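Cuaderno del taller, rincón de descanso
Diciembre, 9:40

¡Por fin tenemos sofá! Llevaba desde el otoño dibujando este rincón en los márgenes de la libreta y verlo montado me ha alegrado la mañana. El proyecto Primell pedía una zona de estar que se pudiera cambiar en un rato, sin obra, y creo que vamos muy bien. Hoy toca probar cojines y tela, y decidir qué se queda.

Lo primero, el color. Gris sobre gris contra pared gris: en papel me daba miedo (pensaba que el asiento iba a desaparecer) y resulta que me encanta, porque lo que se ve es la curva del respaldo. El ribete claro del asiento ayuda muchísimo.
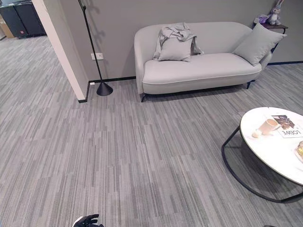
Rincón Primell, sofá con los dos cojines y el peluche en la mesita.

El conejito lo dejo. Con el peluchito morado de al lado, pone el toque lila de la esquina y queda precioso al lado de tanto gris, aunque asome por detrás del brazo. Apuntar: probar la mesita un palmo más hacia delante.

Presupuesto: en la hoja de Pretell quedan 789 euros para textiles y luz. Con eso cabe una manta buena y todavía sobra para una pantalla. El tope de la zona entera era 1000, así que respiramos.

La tela arrugada sobre el cojín izquierdo me tiene dividida. Planchada parecería de catálogo y así, echada de cualquier manera, da ganas de sentarse, ¡justo lo que buscábamos! Eso sí, la manta definitiva la quiero con más cuerpo y en un tono que se despegue del tapizado.

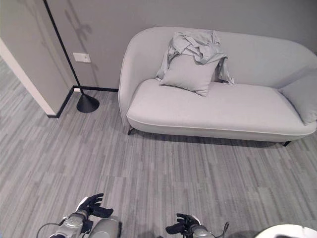
Desde Ateck contestan que de mostaza nada, que en un gris tan frío prefieren un teja apagado, y que mandan 4 muestras para verlas con luz de tarde. Me apunto al teja, aunque el mostaza lo voy a poner igual encima del asiento para comparar.

La lámpara de pie, de diez. Negra, fina, con esa base cónica que conversa con las patas del sofá. Se inclina un poco; mirar si es el poste o la moqueta antes de tocar nada.

La moqueta a rayas merece párrafo propio: es lo que más movimiento da al rincón y no pienso taparla con una alfombra. Queda libre todo el centro y ahí quiero probar la mesa baja de Arabzadeh, la de 42 cm de alto, que no compite con el asiento. 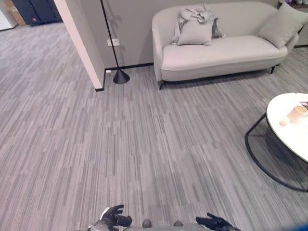 Pendiente

- Planchar solo la mitad de la tela y comparar.
- Cojín derecho: probarlo recto, y luego otra vez en rombo, que me gusta más.
- Pedir a Arabzadeh el plano de la mesa baja.
- Muestras de Ateck sobre el asiento, a las 17:00, con la lámpara encendida y apagada.
- Pasar el gasto de la manta a la hoja de Pretell.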